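Hemming and Repairing Jeans at Home: Your Questions

126 shares
3 comments

Do I need to wash new jeans before I hem them?

Yes. Wash and dry them the way you plan to from now on, then measure. Most cotton denim shrinks a little in length the first time, and pairs with no stretch in them shrink the most. If you tumble dry, run them through twice.

How do I find the right length?

Put on the shoes you wear most with that pair. Stand straight, have somebody else fold the leg up, and pin it at the back and the front. Check both legs, as plenty of people have one slightly longer than the other. If you are working alone, copy the inseam of a pair that already fits.

What needle and thread should I use?

A size 100 jeans needle handles most mid-weight denim. For thin stretch denim, go down a size. All-purpose polyester is fine for the inside seams. Use topstitching thread for the visible row and regular thread in the bobbin, and lengthen the stitch a bit so the row looks like the factory one.

My machine stops at the side seam. What can I do?

The hem there is many layers thick. Hammer the seam flat on a hard surface before you sew. When the front of the presser foot starts to tilt up, stop with the needle down and put a folded scrap of denim under the back of the foot to level it. Turn the hand wheel for the next few stitches and take the scrap out when you are past the bump.

Can I keep the original hem?

You can. Fold the leg up so the old hem sits on the outside, sew right beside its edge, then turn the extra fabric to the inside and press hard. Trim the extra if it is bulky. It works well on straight legs and badly on flared ones, where the widths no longer match.

How long does a hem take?

A first pair will probably fill most of an evening. After that, allow roughly 3 quarters of an hour, including pressing.

How should I patch a worn knee?

Patch from the inside with denim of the same weight or lighter. Open the inseam or the outseam far enough to lay the knee flat, whichever one isn't topstitched. Cut the patch so it reaches well past the thin area on every side, because the fabric next to a hole is usually weak too. Baste it, then sew back and forth across the hole in a thread close to the faded color, which is often more gray than blue. 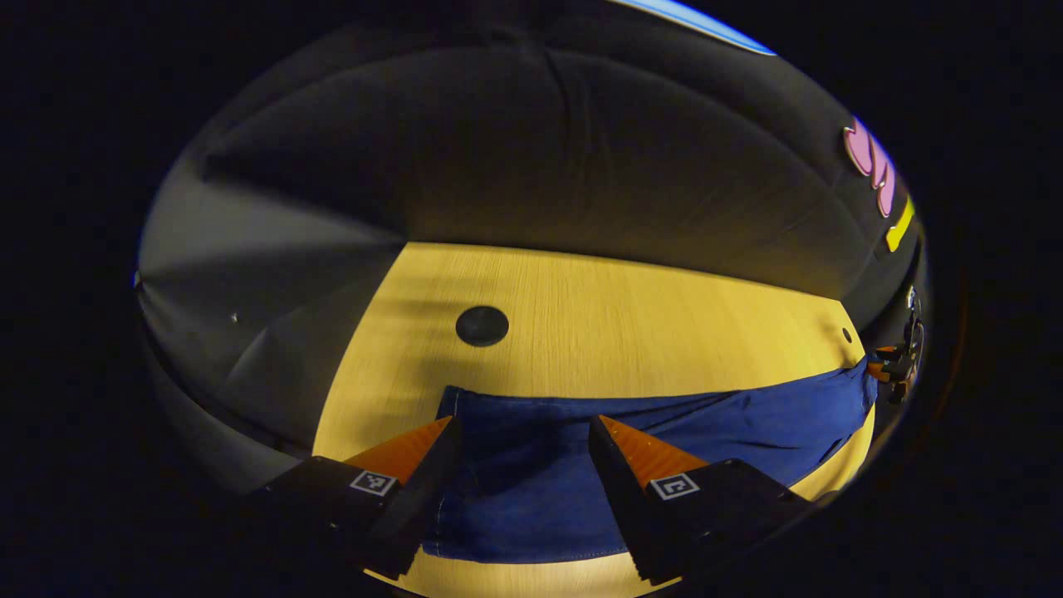
Skusgate Mending Desk
Staff writer, home sewing

Are iron-on patches any good?

They hold for a while on a back pocket or a shin. On a knee or a seat they start to lift at the corners. If you use one, stitch around the edge as well.

Is it worth fixing the inner thigh?

Yes, if you get to it early. When the fabric looks pale and fuzzy but hasn't split, a piece of light cotton behind it and a few rows of stitching will add a good deal of wear. After a large split, the repair will be stiff and you may feel it when you walk.

Can I use the cut-off pieces?

Keep them. The strips from a hem are the best color match you will get for that pair. We put ours in an envelope with the thread we used.

Why does my hem twist after washing?

The two layers shifted as you sewed. Press the fold first, use more pins or clips, and don't pull the fabric from behind the foot. Some jeans twist all the way up the leg because of how they were cut, and hemming won't change that.

Do you take mail-in repairs?

No. We stopped in August. The drop-off counter on Sendgate is still open for hems and zippers.

Last updated Thursday, September 7, 2023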